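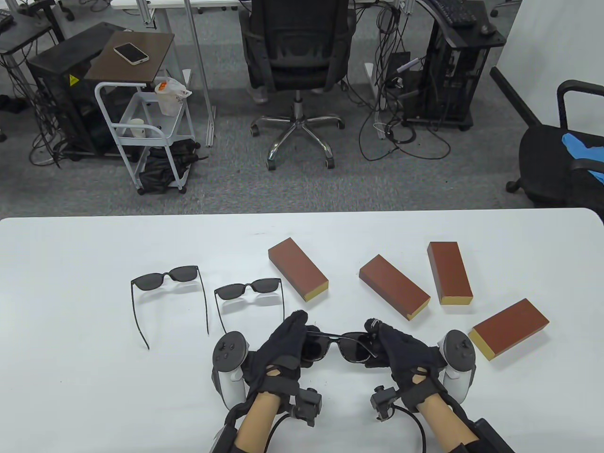
Okedness Cricket Club will play its remaining second-eleven fixtures under a revised set of ground regulations, after the league confirmed changes to the rules on low sun and suspended play. Under the new wording, the umpires may halt a match when the sun lies within the sightscreen line at either end, and the time lost is added to the close up to a fixed limit. Fielders may wear dark-lensed sunglasses with black frames, of the ordinary folding kind, but a bowler must remove them before starting a run-up if the umpire judges that reflection from the lenses is distracting the striker. Batters wearing a helmet are not affected.

The regulations were drafted in April and have been used on a trial basis at two grounds, Okedness and Kudis. Both squares are laid on an east–west axis, an arrangement most clubs avoid. The Okedness field has been in use since 1821 and its orientation was fixed by the lane on the north side, which leaves no room to turn the square without shortening the boundary below the league minimum.

During the trial, stoppages were recorded by the scorers in a separate column of the book, with the over and ball at which play ceased. In the longest case, the visiting side from Declercq were 92 for 4 when the umpires took the players off. On the resumption they added a single before losing a wicket at 93, and the innings closed shortly after the revised finishing time. The result stood, although Declercq asked for a ruling on whether the target should have been recalculated. The league's answer was that a suspension for light of this type does not reduce the overs available unless the added time has been used up in full.
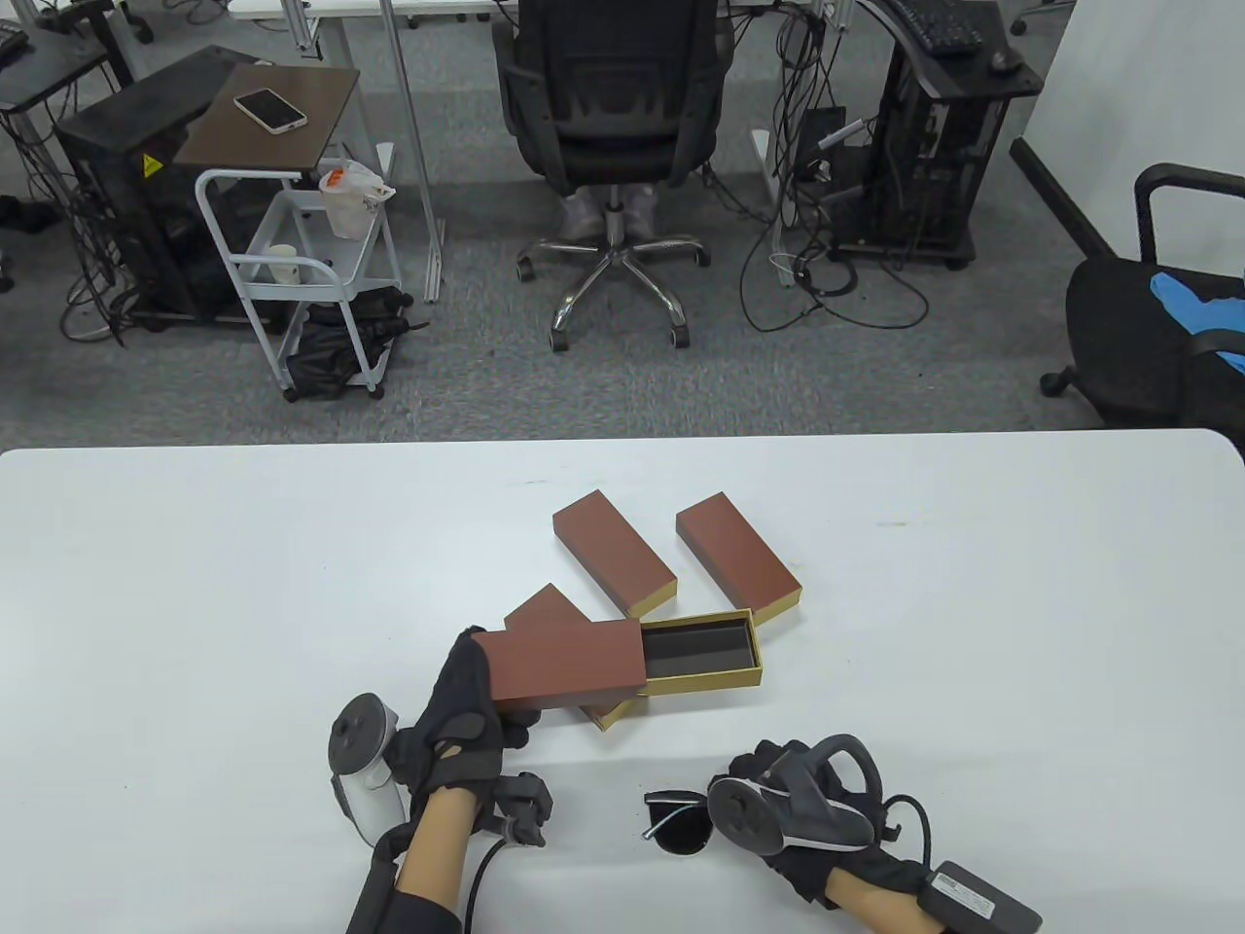
That ruling is now written into the regulations as a separate clause. It sets out the order in which the allowances apply: first the tea interval may be brought forward, then the added time is used, and only then are overs deducted from the innings in progress. Deductions are made at one over for each full period of four minutes lost. Part periods are disregarded. Where both innings are affected, each is treated on its own, and no overs are carried from one to the other.

A further clause deals with the sightscreens. Screens at the western end must be movable and must extend at least one metre either side of the bowler's arm at the point of delivery. Fixed screens already in place may stay until the end of next season, provided that the home side declares them before the toss. Kudis has a fixed screen at the pavilion end and is expected to replace it over the winter.

Match balls are unchanged. The second division will continue with the red ball supplied by Rudalix, and the proposal to use a pink ball for late starts was withdrawn before it reached a vote. Start times move forward by half an hour for all fixtures played in September 2021, which the league says should remove roughly half of the stoppages at the two grounds.

Captains are asked to collect the printed regulations from the scorebox before the next round of matches. Any dispute over the light must be entered in the umpires' report on the day – later submissions will not be considered.
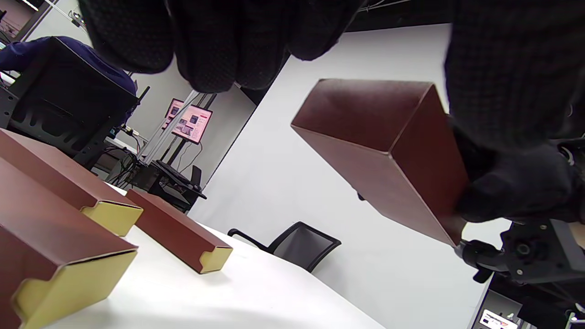
A reddish-brown box in a gloved hand, with more boxes on the table.

The second eleven's next home fixture is against Kudis. The first eleven, who play on the new square at the lower field, are not covered by the changes.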